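Vamarbridge Community Playroom
Spring opening checklist, March
Room 2, with comments from the walk-through

Entry and floor

Gate latch closes by itself – YES. New spring is wonderful, no more slamming!
Foam mats flat, no curled corners – YES, except the one by the coat hooks. Swap it with a spare from the closet.
Door pinch guards on both sides – HINGE SIDE ONLY. Second one ordered.

Shelves and furniture

Bookcases anchored to the wall – YES. Pulled hard on every one and they did not budge. Great job to whoever found the studs behind that old plaster.
Edges and corners smooth – MOSTLY. Small splinter under the reading bench, sanded on the spot.
Shelf load label (100 lb) readable – YES
Inventory tag on the Promora cabinet matches the list – YES, tag 3141.

Outlets and heat

Covers on all unused outlets – YES
Radiator screen tight – NO. Top left screw spins. Needs a longer one before we open.
Cords out of reach – YES, and so much tidier than last fall.

Pretend play corner

Play furniture stands level and does not rock – YES
No loose screws, chipped paint or sharp rims – YES
Small pieces checked with the choke tube – YES. Anything that fits goes to the big-kid bin, no exceptions.
Surfaces wiped with the mild cleaner – YES
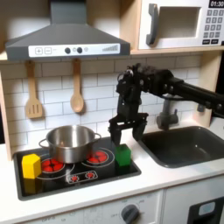

Dress-up clothes free of long ties and drawstrings – ONE CAPE FAILED. I love that cape, so I'm taking it home to put a snap on it.
Mirror is shatterproof and fixed at both ends – YES

Exits and first aid

Exit sign lit – YES
Path to the Voltorby Street door clear – YES, once the strollers moved.
First aid kit stocked – LOW on small bandages.
Extinguisher gauge in the green – YES

Overall: pass with four fixes, and what a happy room this is turning into – recheck the radiator screen at 9 a.m. before the first group.

Checked by: Piątek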